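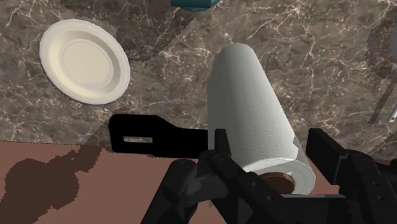
Houda Shawky wrote back that the roof looks great now, but every stair in the Pisedthorpe museum set still prints without its landing, on sheet 19 and on sheet 3 too.

Search tickets Go

Ticket 999, opened 12/17/20
Ciro drawing export, Tistermont office

I love a puzzle like this one! The landings are fine in the Ciro model, and they show up in plan (lovely crisp lines, too). They only vanish in section, and only once the file has been through Sqalli.

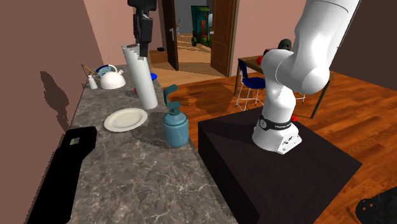 Does the same thing happen with the ramps? Only with the east ramp, which was drawn on the stair layer back in July.

So the layer is our suspect, and I'm pretty excited about that. Steps to try:

1. Open the section view and turn on hidden layers.
2. Move both landings to the floor slab layer, then save under a new name.
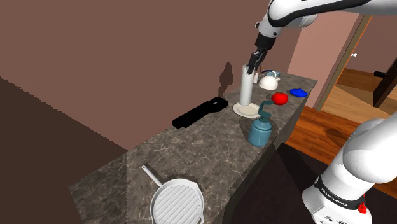
3. Export again and check sheet 19 first.

Tarek Fawzy: Sheet 19 is perfect, landings and all! East ramp came back as well. Trying sheet 3 next.

2 comments Share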